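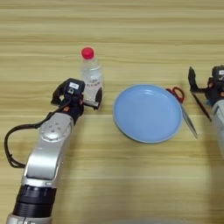
Two robotic arms over a light wooden tabletop.

Borketti: a data set of soccer coaching changes

Hi, and welcome! I keep a big table of who coached which soccer club and when, and Borketti is the name I gave it when it got too large to go on being called "coaches_new_final". It covers men's and women's teams in the Pirnevbridge regional leagues, from the top division down to the level where the coach also drives the minibus.

I started it because of an argument with a friend over whether our club, Munro, fires people faster than everyone else in the league. (We do. I was on the losing side and I'm still a little sore.)

What's in it

The main file is spells.csv. One row is one spell by one coach at one club, and there are 830 of them right now. A coach who leaves and comes back gets two rows. The columns are:

spell_id: a plain number, never reused
club: the club name as it was at the time
coach_id: a code for the person, which you can look up in coaches.csv
start and end: dates, with end left blank if they're still in the job
role: head, caretaker or joint
exit: fired, resigned, contract_up, moved, other or unknown
source: a short code for where I found it

There's also clubs.csv, which handles the name changes. Please use it! Pastodis has played under three names and if you group by the club column alone you'll get three very short-lived clubs with suspiciously stable coaches.

Where it comes from

Mostly old match programs, local newspaper archives and the league's printed yearbooks, typed in by me in the evenings. Some of the earlier rows came from a fan newsletter that I trust on names and don't trust at all on dates. Those have the source code NL, so you can drop them if you're picky.

Things that will trip you up

Caretakers are the messy part. I count someone as a caretaker if the club said so or if they took charge of fewer than 10 league games before somebody else was named. That cutoff is mine, and 19 spells sit close enough to it that you could fairly call them the other way. They're marked with a 1 in the borderline column of caretakers.csv.

The exit reasons are what was announced in public. "By mutual consent" goes down as resigned if the coach spoke first and fired if the club did, and when I couldn't find out who spoke first I put unknown. I went back and forth on this for weeks and I may change it again.

Dates are the day of the announcement and can be a few days off the last match. If a newspaper only gave me a month, I used the first of that month. So there's a funny pile-up on the first of August that has nothing to do with preseason panic.

The women's leagues are thinner than I'd like. For the older seasons I have 60 spells in all, and whole clubs are missing. Don't compare firing rates between the men's and women's rows before you've looked at what's blank.

Using it

Every file is plain comma-separated text in UTF-8 with a header row, so a spreadsheet will open it fine. Watch the accents in coaches.csv, which some older spreadsheet programs turn into soup. You can do whatever you want with the data as long as you say where you got it, and I'd love to see any charts you make.

Fixing mistakes

There are mistakes in here, I'm sure of it. Open an issue with the spell_id, what you think it should say, and a source I can look at (a scan of a program is perfect, a photo of a page is fine too). Please don't send a whole edited copy of spells.csv, because I then have to hunt for what you changed.

Still to do

Split joint spells into one row per person
Add assistant coaches, maybe
Fill in the missing Pastodis yearbooks, if anyone has them in an attic!

Last updated 7 January 2020.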